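Cirkuden opens its simulated tabletop to remote drivers

April 11, 2024

Robot teaching has a new playground, and it is a lot of fun to use. Cirkuden, the small lab best known for its Neltis control software, has opened its simulated tabletop to anyone who wants to steer a robot arm from home and leave behind a recording that a robot can learn from.

The project is called Marino. You sign in, pick up a controller (a game controller works fine, and so does a 3D mouse) and take over an arm beside a long virtual table. Every move of your hand goes to the arm, and every run you keep is saved along with the camera views and joint positions. Later, a learning program studies those runs and tries to work out how to do the job without you.

More than 2,000 runs have been saved during the closed trial, made by 61 people. Some of them had never touched a robot of any kind. "We had a retired piano tuner who was better at it than I am after one evening," said Nkrumah Atinga, who leads Marino. "She was patient with the last inch. That's where the good data is."

The arm in the simulation is a white one with FRANKA EMIKA lettering, mounted on a dark platform next to the table, with a black two-finger gripper at the wrist. Things are scattered across the tabletop, big and small, and a driver has to get around the tall ones to reach the flat ones. Chairs stand around the table too, so the place feels like a room you could walk into. 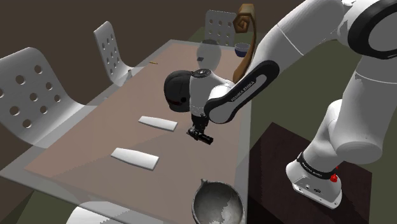 Learning to drive

New drivers start with a short practice round where nothing is saved. You move the arm left and right, raise and lower it, turn the wrist, and open and close the fingers. Then you get a task, given in one plain sentence, and 90 seconds to try it.

The wrist is what takes getting used to. Push the controller forward and the hand goes forward, simple enough, but twist it and the whole arm has to rearrange itself to keep up. Most people steer too much at first. Atinga's advice is to stop above the object, line up the fingers with its long side and only then go down.

There are two views to switch between, one from out in the room and one close in, looking past the gripper at the table. I spent nearly all my time in the close one. A memory module marked TRIDENT Z was my favorite thing to go after - it is long and narrow, and when it lies at an angle you have to turn the fingers to match before you even think about closing them.
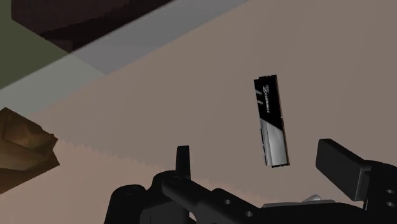 My first nine tries were awful and I enjoyed every one. Bad runs can be thrown away with a single button, though Cirkuden asks drivers to keep the ones where they slipped and then recovered. A robot that has only been shown perfect moves has no idea what to do after a small mistake, and those messy saves are where it gets to see one being fixed.

Primo Fabbri, who builds training software at Gekomside, has been working with the trial recordings. He picked 505 of them for a first round of training and says he is already looking at how different people handle the same object. "Two drivers will come in from opposite sides and both are right," he said. "I could watch them all day."

Marino is free to try through the end of April. The sign-up page is on the Cirkuden site, and drivers can ask to have their runs deleted at any time. The task list gets new entries every week, and drivers can suggest their own.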